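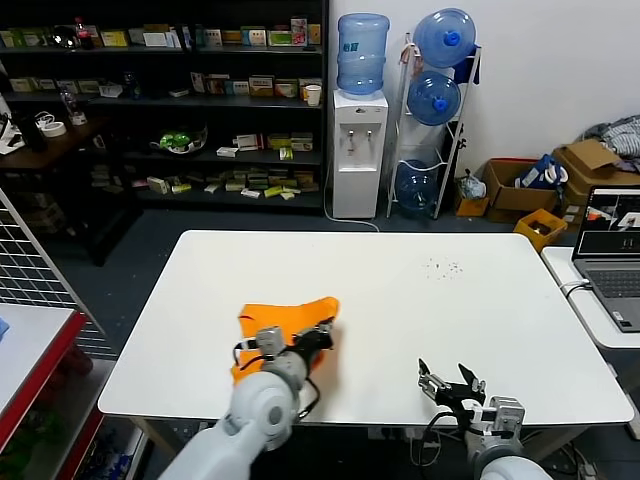
Orange cloth and dark specks on the white table.

Ticket: Favdale sharpener leaves burr on one side, edge gone by the end of the week
Product: Favdale two-stage pull-through, bought in March
Knife: Sandow 8 inch chef's knife, stainless
Status: Open, waiting on customer

Original report

I bought the Favdale because the box says it will bring back a dull kitchen knife in 5 strokes. It won't. I did 5 strokes in the coarse slot and 5 in the fine slot, as printed, and the knife would barely break the skin on a tomato. I then did 30 in each. Now it cuts paper near the heel, snags in the middle, and slides off an onion at the tip. If I drag a fingertip sideways off the edge I feel a rough lip on the right side only.

The box also claims the wheels are good for 2,000 sharpenings. I would like to know who counted. I own four knives.

Reply from support

Thank you for getting in touch. Please confirm that you are pulling the knife toward you and not pushing it back through the slot. Please also confirm the knife is not serrated or single-bevel. We suggest light pressure and rinsing the blade after use.

Customer

Pulling only. Not serrated. Bevel on both sides, same as every Sandow of this type I've seen. Light pressure was the first thing I tried, then medium. I'm not convinced pressure is the problem when the lip is always on the same side.

Reply from support

A lip on one side often means the blade is leaning in the slot. Please stand the sharpener on a flat counter, hold the handle level and look straight down the spine as you pull. Color the edge with a black marker first. After two pulls in the fine slot the marker should be gone evenly from both sides.

Customer

Did the marker test three times.

Test 1, my normal grip: marker gone on the left, a thin line still there on the right.
Test 2, watching the spine: same result, maybe slightly better at the heel.
Test 3, sharpener turned around, knife pulled the other way: marker gone on the right, line left on the left.

So the bare side moved when I turned the unit around and I did not. That sounds like the slot to me, and I don't see how my grip explains it. I also ran an old Moura paring knife through it and got the same lip.

Reply from support

Thank you, that is useful. The fine insert may be seated off center. Press it down at both ends until it clicks, then repeat Test 2. If nothing changes we can send a new insert at no charge.

Customer

It clicked at one end. The other end was already down as far as it goes. Marker now comes off both sides for the first two thirds of the blade, still patchy toward the tip. Better, I admit, but I'd call it half fixed.

For comparison I did the Moura on my neighbor's Ulurer whetstone, 100 slow passes, and it shaves paper end to end. That took most of an evening – I'm not pretending it's convenient – but there is no lip.

Please send the insert. I'll run the marker test on it before I put the Sandow anywhere near it.

Reply from support

A replacement fine insert has been requested. Please reply with your mailing address and the code molded into the underside of the sharpener. We will keep this ticket open until you have repeated the test.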